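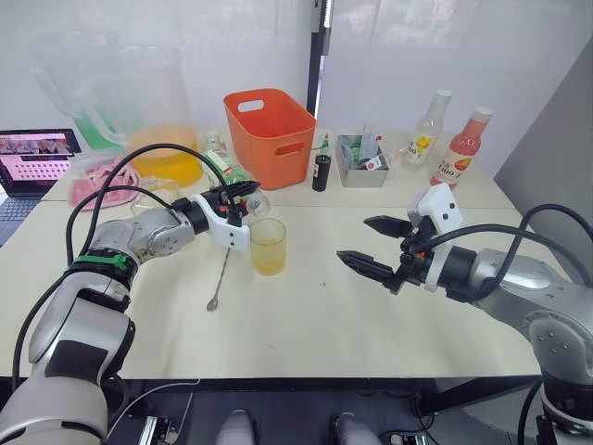 Report on the Visit to the Medstead Beverage Training Center

Prepared for the member schools of the Gisler Hospitality Education Network

In September a group from the network visited the Medstead center at the invitation of its director, Waltraud Danzer. The group consisted of Ferdinand Zaugg, who teaches restaurant service at Grastthorpe, Leopold Leitner, who is responsible for purchasing, and the author of this report. The purpose was to see how the center teaches its course in alcohol-free mixed drinks and to decide whether a similar course could be offered at Grastthorpe from next spring.

Arrival and introduction

We were received at 9 in the morning in the main hall. Ms. Danzer gave a short history of the center, which opened as a cooking school and added its beverage rooms later. The alcohol-free course is now the one with the longest waiting list. It takes 55 hours of class time, and 494 students have completed it to date. Many of them work in hotels, hospital cafeterias and conference centers, where a bar license is either not available or not wanted.

Mr. Zaugg asked whether students regard the course as a lesser version of bartending. Ms. Danzer replied that this had been a concern in the first year. The center responded by holding both groups to the same standards for measuring, presentation and cleanliness, and by having them share a final practical exam in front of an outside judge.

The preparation tables

The main part of the visit took place in the mixing room. The work is done on plain white tables, and the color was chosen on purpose. Splashes of juice show up at once on a white surface, and an instructor can judge the color of a drink without bending down to hold it up to a window. Mr. Leitner noted that our own tables are dark and that replacing two of them would be a modest expense.

Supplies are kept toward the back of the table so that the front stays free for the glass being worked on. On the table we studied most closely, two clear plastic pitchers stood to the left at the back, one with orange-yellow juice and one with green liquid at the bottom. An orange plastic basket with a handle opening stood between them and the bottles on the right, and a gray metal tray held small items that would otherwise have been spread over the work surface. We found this a sensible arrangement. At Grastthorpe the small items are kept in a drawer, and students walk back and forth to it throughout the lesson.

The center favors clear pitchers over metal ones. Engelbert Ortner, the senior instructor, explained that a student should be able to see from any place in the room what a pitcher holds and how much is left in it. Pitchers are labeled on the underside with the time of filling, and anything left at the end of the day is thrown out.

Juices and bottled ingredients

Mr. Ortner uses both pressed and bottled juice in the course. He does not consider bottled juice inferior for teaching purposes. Its flavor is the same from one week to the next, and a student who gets a different result can therefore look for the cause in the measuring or the mixing. Pressed juice is brought in during the second half of the course, when students learn to taste first and adjust the recipe afterward.

The bottles are set out with their labels turned to the front. A yellow fruit label and a pink-red juice marked "100" were easy to tell apart from where we stood. Students are expected to put each bottle back in the place it came from, with its cap on, before they reach for the next one. Points are taken off in the practical exam for an uncapped bottle.

The matter of pulp led to a longer discussion than expected. A glass with a little yellow liquid in it had pulp on its sides, and Mr. Zaugg asked whether juice should be strained. The center's position is that this depends on the drink. For a layered drink the juice is strained twice, as pulp blurs the line between the colors. For a drink served over ice, pulp is left in and the menu says so.

Use of the bar spoon

Considerable time is given to the long bar spoon with the twisted handle. Students first practice with water only, turning the handle between the fingers so that the bowl of the spoon follows the wall of the glass without knocking against it. Sivaprasad Reddy, a second-term student, showed us the exercise and answered our questions about it with great patience. He also demonstrated pouring down the handle, a method used to lay a lighter liquid on top of a heavier one. His first attempt mixed a little at the edge and his second was very clean.

Drinks are built in clear glasses throughout the course. Colored or patterned glassware is allowed only for the final menu project, in which each student presents drinks of his or her own design.

Costs and supply

Mr. Leitner met separately with the center's office. The figure given for ingredients was $700 per course group, not including glassware. The center buys its pitchers, baskets and trays through Sterholm, and replacement orders are placed at the start of each term. Breakage of glasses is higher in the first two weeks and then drops. Mr. Leitner has asked for a copy of the order list and will send it to the member schools when it arrives.

Points for follow-up

Grastthorpe will test the table arrangement in one room during the coming term, with bottles, basket and tray kept at the back and the front left free. Mr. Zaugg will draft an outline for a shorter version of the course and submit it to Ms. Danzer for comment. The question of a shared practical exam has been left open, as Grastthorpe does not at present have access to an outside judge.

The network thanks Ms. Danzer, Mr. Ortner and the students for their time. Schools wishing to arrange their own visit should write to the center's office before the start of the winter term, as no visitors are received during exams.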